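4.2. Sorting of kitchen objects in shared flats

The interviews in Hovdale showed early that people do not agree on what the word "tidy" means. We therefore asked the same question in all 14 households: where does an object go when it is no longer in use, and who decides this? The answers concerned mostly the kitchen. Bedrooms were regarded as private and were almost never mentioned, although our guide had a separate set of questions for them.

Marking of surfaces was the second topic. Several households divided a shelf or a worktop into areas, with tape or with a drawn line, and each area belonged to one type of object. Blue tape on a plain surface gives such a division with very little cost (Figure 3a, with a dish rack on the left and a tray on the right).
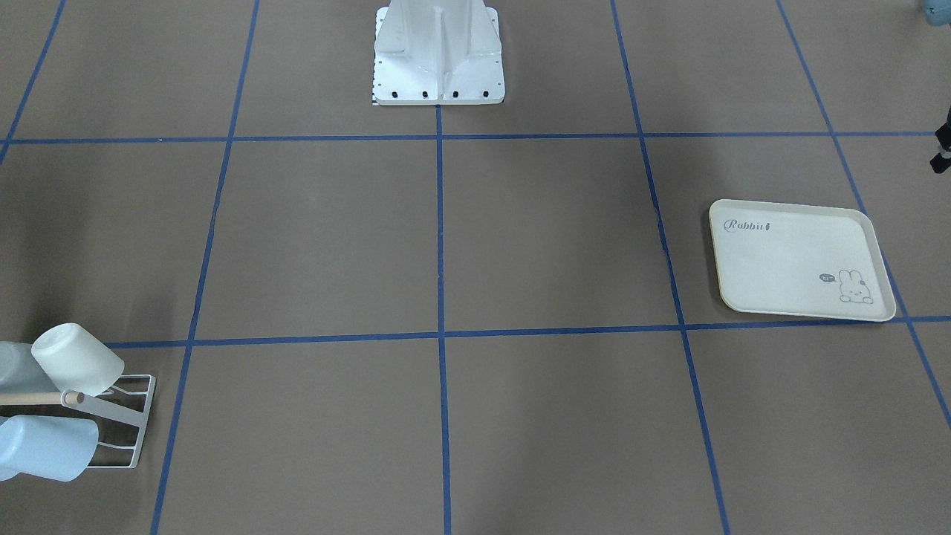 Vol. 12, No. 9

In the coded material, which contains 563 statements, the divided surface is praised and criticised by the same persons. They like that a missing thing is noticed quickly. They do not like that the areas become too small when guests come, and that the tape must be renewed. One participant in the Mekier building explained that she respected the lines on the shelf but not the lines on the worktop, as the worktop "is for working". We coded this as partial acceptance — a category that was not in our first scheme and was added after the pilot.

The size of the areas was also discussed. Large squares are easy to follow but leave the order inside each square open. Narrow areas settle this question and produce another one, namely what to do with an object that fits nowhere. A long table covered with brown paper and divided by tape into large squares is shown in Figure 3b.

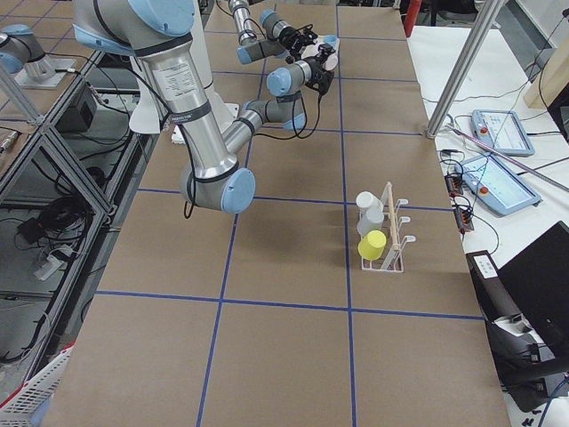 Source: project archive, Grolleron

Cleaning tools form a special group. In nine households the sponge had no fixed place, and it was also the object most often named in small conflicts. Participants spoke of it with more feeling than of knives or pans. Some wanted it near the tap, others wanted it out of view, and one household kept two sponges with different rules for each. The rack, on the contrary, was seldom disputed. It was understood as a place of passage, where objects wait before somebody puts them away, and it is possible that for this reason its disorder was forgiven. 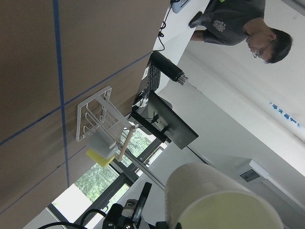
Figure 3c. Sponge and white wire rack.

Cups were the objects with the largest number in most kitchens and with the weakest ownership. Plates were stacked by size in all the households we visited, but cups were ordered by colour, by owner, by age or not at all. Where colour was used, the rule was usually made by one person and learned by the others without discussion. The participants from the Từ residence said that a coloured cup is "half a name": it shows to whom it belongs as long as everybody remembers. When a new flatmate arrived in September, this memory had to be built again, and during some weeks the cups were simply collected on a tray. Plastic cups in light blue, pale yellow-green and pale pink, lying on a cream-coloured tray, appear in Figure 3d.
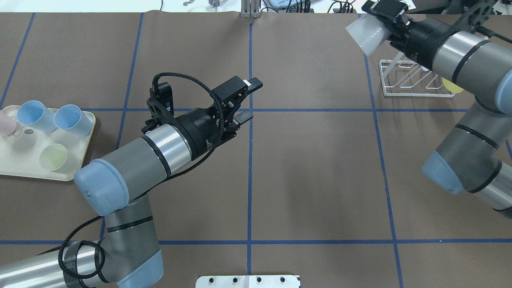
Corresponding author, Department of Household Studies

The tray deserves a short remark. In our coding it was first counted as a storage place, together with shelves and drawers. After the second reading we moved it to the temporary places, next to the rack, since participants used for both the same verbs (to leave, to drop, to park). This change affected 12 statements and did not alter the order of the main categories. We are aware that verbs are a weak basis for such a decision, and the translation of the interviews makes it weaker still — two of the verbs have no exact equivalent in English.

The relation between temporary places and the sharing of housework is treated in Section 4.3.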